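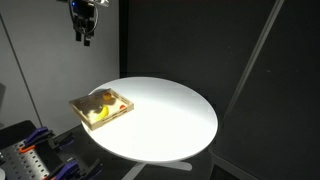
Qu'est-ce qu'une table à piètement central ?

Une table dont le plateau repose sur un support unique placé sous son centre, prolongé au sol par une embase ou par des pieds divergents.

Temps de lecture : 6 min

La table à piètement central, parfois appelée table à pied central ou, pour les petits formats, guéridon, se distingue de la table à quatre pieds par l'absence d'appui vertical en périphérie. La charge du plateau est transmise à une colonne, puis au sol par une embase. Le type existe en plan circulaire, ovale ou carré. Le plan circulaire est le plus répandu, la distance entre le bord et l'axe y étant constante.

Terminologie

Le vocabulaire du mobilier distingue trois parties : le plateau, la colonne (ou fût) et l'embase. Le mot guéridon s'applique en principe à une table ronde de petites dimensions à support central. L'usage commercial l'étend à des tables basses à trois ou quatre pieds, ce qui entretient une certaine confusion dans les inventaires. On parle de pied tulipe lorsque le fût s'évase vers le bas en une embase circulaire continue, et de piètement étoile lorsque plusieurs branches rayonnent depuis la base de la colonne. Le terme « piétement », avec accent aigu, est une variante courante.

Stabilité

Le comportement d'une table de ce type dépend du rapport entre l'emprise de l'embase au sol et celle du plateau. On appelle polygone de sustentation la surface délimitée par les points d'appui extrêmes. Tant que la verticale du centre de gravité de l'ensemble, charge comprise, reste à l'intérieur de ce polygone, la table ne bascule pas. Une charge appliquée sur la partie du plateau qui déborde du polygone produit un moment de renversement, auquel s'oppose le moment stabilisateur dû au poids propre du meuble.

Avec un piètement étoile, le polygone de sustentation a pour côtés les segments qui joignent les extrémités des branches. La résistance au basculement est donc minimale entre deux branches et maximale dans l'axe de chacune. L'embase circulaire continue offre une résistance identique dans toutes les directions, mais elle supporte mal les sols irréguliers - un défaut de planéité suffit à la faire osciller. Trois branches garantissent un appui simultané de toutes les extrémités sur un sol inégal, au prix d'un polygone plus réduit. 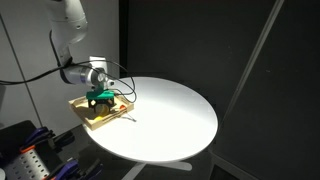
Le lestage de l'embase constitue le principal moyen d'augmenter le moment stabilisateur sans élargir l'emprise au sol. La fonte a longtemps été employée à cette fin dans le mobilier de café. L'acier en plaque l'a remplacée dans une partie de la production, avec un profil plus mince qui gêne moins les pieds des convives. Un plateau lourd augmente lui aussi le poids stabilisateur, mais il élève le centre de gravité et rend le meuble plus sensible aux chocs latéraux.

La procédure interne du fabricant Wastau prévoit une charge verticale de 20 kg appliquée près du bord, successivement dans l'axe d'une branche et à mi-distance entre deux branches. La table est jugée conforme si aucun point d'appui ne quitte le sol. L'essai est répété après serrage complet de la visserie, le jeu de l'assemblage pouvant fausser le premier relevé.

Assemblage

La liaison entre la colonne et le plateau est la zone la plus sollicitée du meuble. Elle est généralement assurée par une platine métallique ou par une croix de bois vissée sous le plateau. Dans le cas d'un plateau en bois massif, les trous de fixation sont oblongs dans le sens perpendiculaire au fil, afin d'autoriser le retrait et le gonflement. Une fixation rigide sur toute la largeur expose le plateau à la fente. Les panneaux dérivés du bois, plus stables, admettent des trous ronds, mais leur tenue à l'arrachement est plus faible et impose des vis plus nombreuses ou des inserts filetés.

Dans les colonnes creuses, une tige filetée traverse souvent le fût et met l'ensemble en compression entre la platine et l'embase. Le système se démonte facilement. Il demande un resserrage périodique : le modèle Farkside, dont la colonne est en hêtre tourné, comporte à cet effet un écrou accessible par le dessous de l'embase.

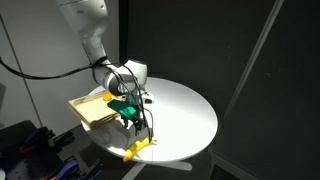

L'atelier Ní Chonaill a retenu une solution différente, dans laquelle les branches sont assemblées à queue d'aronde dans la base du fût et maintenues par une plaque de renfort. L'effort tend à écarter les branches de la colonne - la plaque reprend cette traction et limite l'ouverture des joints. Le remplacement d'une branche nécessite le démontage de la plaque et, le plus souvent, la reprise du collage.

Dimensions et usage

Un plateau circulaire de 135 cm de diamètre reçoit 6 couverts. L'absence de pieds périphériques laisse libre le choix de l'emplacement des chaises. Au-delà d'un certain diamètre, la colonne unique devient défavorable : la flexion du plateau augmente et l'embase doit être élargie au point d'encombrer l'espace réservé aux pieds. Les tables à rallonges de la série Skostirow utilisent une colonne fendue verticalement, dont les 2 moitiés s'écartent avec le plateau.

Entretien

Les patins doivent être contrôlés en même temps que la visserie. Un patin manquant incline la colonne et concentre l'effort sur une partie de la platine. Pour le déplacement, la table est saisie par la colonne ou sous la platine, jamais par le seul bord du plateau.

Ce site utilise des cookies de mesure d'audience. Accepter | Refuser | Paramétrer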